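# Overhead camera loses items near the toaster oven - how to lay out the table?

Our college club (Goltcombe, second years mostly) is building a kitchen-tidying task for the regional round in March. One arm, one overhead camera, toy kitchen set. The script has to find each item, pick it and place it in the colander.

Detection is fine on the left of the table. Near the toaster oven it drops items for 2 or more frames whenever the arm moves, then the planner discards the target and starts again. Exposure is on auto. A full run takes more than 45 seconds, mostly retries.

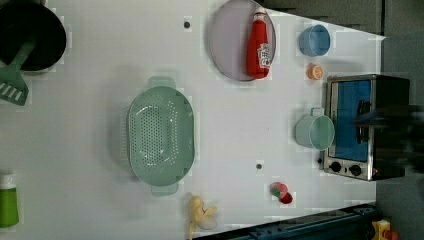 *Current layout from the overhead camera, arm moving over the oven.*

Should I change the layout, the exposure or the tracking? We can't move the arm base.

- Ettore Melis

---

**Zamfira Mihăilă** (accepted)

Two separate faults.

1. Blur. Your arm is a dark smear over the back of the oven, so the shutter is too slow for that speed. Switch auto exposure off, shorten the shutter and add light until the table is white again. Don't make it up with gain.
2. Occlusion. Shorter exposure won't help with anything the arm is covering. Keep the last known pose of each item and only delete it if it is missing while the arm is clear of that area. You have the joint angles, so project the arm outline into the camera view and mask it.

On layout: the teal mug is right beside the oven, in line with the window. Move it to the far side of the colander. The ketchup bottle lying on the plate will also give you trouble if you segment by height, as the two can merge into one blob.

Check the crop as well. The pot and the green bottle on the left both run out of view, and a centroid taken from half an object will be wrong.

---

**Thomas Carbone**

Just slow the arm down. Ours was the same and half speed sorted it.

> Tried this first. Fewer drops but the run goes over the time limit. - Ettore

---

**Assunta Morelli**

Agree with Zamfira on the mask. Pad the outline by a few pixels - our calibration drifted over a session and the gripper edge kept coming up as a new object. Also read your round's rules before moving the mug, some fix the start positions.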